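Filix has changed the shadow settings in version 4 of its Rano renderer, and scenes saved in older versions will look different when they are reopened. The default shadow map now has a fixed resolution for each light, where earlier releases scaled it to the size of the scene.

Lambros Nikolaidis, who maintains the lighting code, said the old method gave uneven results. In large scenes the map was stretched over too much ground, and shadow edges broke up into visible steps. In small ones, memory was spent on detail that never reached the screen. The release notes list 93 closed reports on shadows, most of them on edge quality or on faint second outlines where two lights overlap.

The company tested the change on a set of 1,732 saved scenes. Of these, 1,626 opened without a warning. The rest use a custom bias value, which the new version reads but does not apply until the user confirms it in the light panel.
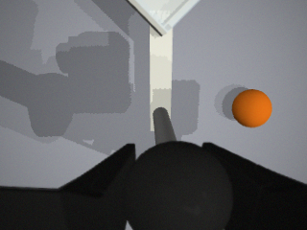
*Rendered view with an orange ball and its two-layered shadow. The larger shadows at left have stepped edges.*

Soft shadows remain off by default. When they are turned on, the renderer takes several samples around each point and averages them, which smooths the edge but adds to the time per image. Filix recommends raising the map resolution first and turning on soft shadows only if steps are still visible at the final output size.

The memory limit for all shadow maps in a scene is now 360 megabytes. Above that, maps for the weakest lights are reduced one level at a time, and a line is written to the log. The limit can be raised in the settings file but not yet from the menu.

Chatzigeorgiou, which sells a scene library for the renderer, said its files will be updated in March. Users of the Jerwood import plug-in need to install the matching build before opening older projects. Version 3 will receive fixes for crashes only.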